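Plastic drawer cart with locking top drawer: casters, sag, what goes where

Workshop and Utility Storage > Small parts

Posts 1 to 6 of 6

dumaneck_146
Joined: January
Posted 6 May 2024

Looking at a rolling plastic drawer unit for the utility room. Contents would be fasteners, fuses, tape, sandpaper and a few hand tools. The Hiler I had before failed at the runners, with the lower drawers dropping out of their channels once the load went past a few pounds each. Is there a plastic cart that holds its shape under metal hardware, or should I go straight to steel?

pritchard_r
Posts: 2,644

Steel. Polypropylene creeps under constant load. A drawer of wood screws sits there for a year and the floor of it bows, then the back corner lifts out of the runner. It has little to do with the brand. I have measured 6 mm of sag at the center of a drawer that was never overfilled by volume.

Bleddyn Eynon
Posts: 1,156

I disagree with the blanket answer. Creep depends on load and span. Narrow drawers with a ribbed underside are fine for fuses, tape and abrasives. Put the screws in a steel case on a shelf and leave the light goods in the cart. The part that fails first on mine is the caster stem, where it pushes into a plain plastic socket. Lift the cart over thresholds and the sockets last.

pritchard_r
Posts: 2,644

If it has to be lifted over thresholds, the casters are decoration. He said fasteners in the first post.

astine
Posts: 146

I run a plastic one and the split Bleddyn describes works. Arrangement as follows.

Top drawer, white, with the key lock: blades, solvent wipes, the glue that should stay away from children. Cam lock, one key on a fob. The lock only stops casual opening. Anyone who flexes the drawer front can get past it.

Blue drawers under it: tape and sandpaper in the upper ones, pipe fittings lowest. The fronts are translucent, so I can tell full from empty but can't read a label through them. Labels go outside.

Mesh basket on the right side: gloves and rags only. Side weight makes the unit lean when it is rolled, and you will feel it at the caster on that side first.

Caster end and basket side, from above:
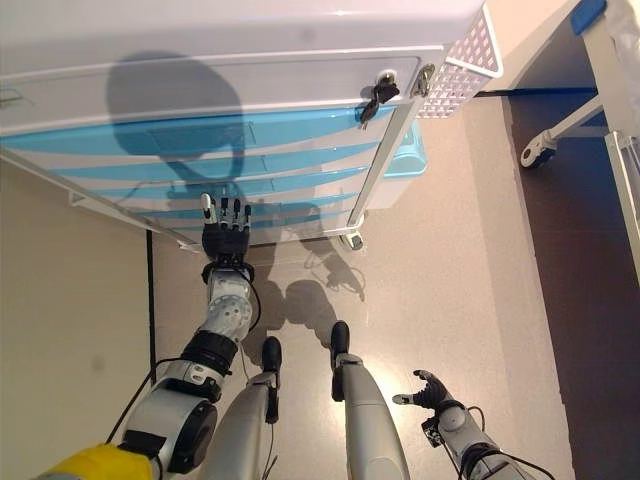
Bleddyn Eynon
Posts: 1,156

Re: astine's layout

Same basket position as mine. Two questions. Is the silver latch at the corner of the top original or did you add it? And do you have the load limit per drawer? My instruction sheet gave a figure for the whole unit and nothing for individual drawers, which is of no use when the lowest one carries most of it.

On fittings in the lowest drawer, I agree. Center of mass stays low and the top drawer can come all the way out without the cart tipping. I would still take brass out of there and keep the plastic fittings in. Brass elbows add up quickly.

For the original poster: before buying, pull one drawer to full extension in the store and press down on the front edge with a thumb. If the rear of the drawer rises clear of the runner, put it back. Check also that the caster stems have a metal sleeve. Pritchard is right that a plain socket wears oval in time, and once it does the wheel trails at an angle and the cart won't track straight. I replaced four stems with a grip-ring type, nearly the same diameter as the old ones, with one turn of tape to take up the slack.

Still a no from me on steel for a utility room with a floor drain. The bottom edges rust.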